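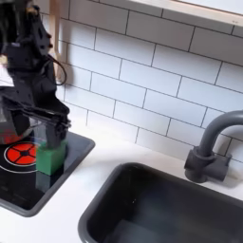 I have been putting off writing about the kitchen all summer, mostly because I was tired of thinking about it, and then tonight Adaeze rang to ask how the jam went and I talked for so long that I figured I might as well put it down here as well while it is fresh. August 2022, then, and the year I finally made my mother's plum jam without her standing over me. Our own stovetop is a black glossy one, the kind that shows a dark reflection of whatever you hold over it, like the one under the green block up there, and it shows every drip and fingerprint too, so you can imagine what it looked like by the time I was finished. I scrubbed it twice and there is still a sticky patch near the back that I keep finding with my sleeve.

The plums came from Modupe. She has the two old trees behind her house on the Waltton road, and every year she says she won't have enough to give away and every year she calls me up in a panic with the branches practically on the ground. I drove over after lunch with the big cooler and a couple of grocery bags, thinking that would be plenty. It was not. We ended up filling the back seat, loose, on an old sheet, and I took the corners so slowly coming home that a man in a pickup behind me leaned on his horn the whole way down the hill. I waved at him. I was in too good a mood to mind, and the car smelled like heaven.

I should say that my mother's recipe isn't a recipe. It is an index card with the word PLUMS on it and under that "sugar, less than you think" and under that "lemon if there is one." That is the whole card. When I was a girl it all seemed perfectly clear because she was there, and she would tip the pan and look at it and say "now," and it was now. I stood there this week tipping the pan and looking at it and I had no idea in the world whether it was now. I put a saucer in the freezer the way Adesuwa taught me, and dripped some on, and pushed it with my finger, and it ran. So I waited and did it again, and it ran again, only slower. I went through every saucer we own. Satish came in looking for one to put under his tea and found them all in the freezer with purple smears on them and went away again without saying a word, bless him.

The first batch I took off too early. It's lovely stuff and it tastes right but it is a sauce, and I have decided to call it a sauce and put it on ice cream and not be sad about it. The second batch I was so worried about that I cooked it a good while longer, and that one you could resole a shoe with. Suleiman had some on toast and said he liked a jam with some fight in it. He had seconds, so maybe he meant it. The third batch, though! I had stopped fretting by then, I was hot and my feet hurt and I had the ballgame on the radio, and I tipped the pan and looked and heard myself say "now" out loud to the empty kitchen. I turned the burner off right then and didn't even check it on a saucer. It set like a dream. I held a jar up to the window this morning and the light came through it dark red, just like hers, and I had to sit down for a minute.

She would have been pleased, I think, and she also would have told me that the lids weren't wiped properly. She was 67 when she made her last batch, in that little apartment with the bad oven, and she gave nearly all of it away before I could get over there, so I only ever had the one jar. I kept it in the pantry far too long and opened it in February, the week of all that snow, when I was feeling low. We ate it with a spoon, Satish and I, standing up. I believe that was when I made up my mind to do this, although I didn't say so to anybody in case I lost my nerve.

Things to remember for next year, because I won't. Get the jars out of the garage before the plums come in, and wash them the night before. Buy more lids than I want to buy. The store in Idahosa wanted 4 dollars for a packet of lids and I stood there like a miser and bought one packet, and then had to drive all the way back for another. Wear the old apron. Don't start a batch after supper, however many plums are looking at you. Ask Modupe for some of the greener ones too, as Adesuwa says they help it set, and she has never had a batch turn out runny as far as I know, or at any rate never owned up to it.

I've put aside a jar for Adaeze, two for Modupe (she'll say one is too many), one for Suleiman out of the shoe leather batch as he asked for it specially, and one for the new people across the street whose name I still haven't caught. I wrote the labels at the kitchen table with the good pen. I just put PLUMS, same as the card.

There is still a bowl of them on the counter going soft, and I told Satish I'd make a cake. He offered to pit them for me, so that's tomorrow. It's past my bedtime and my hands are purple right up to the wrists. I need to call Modupe in the morning about getting her sheet back to her.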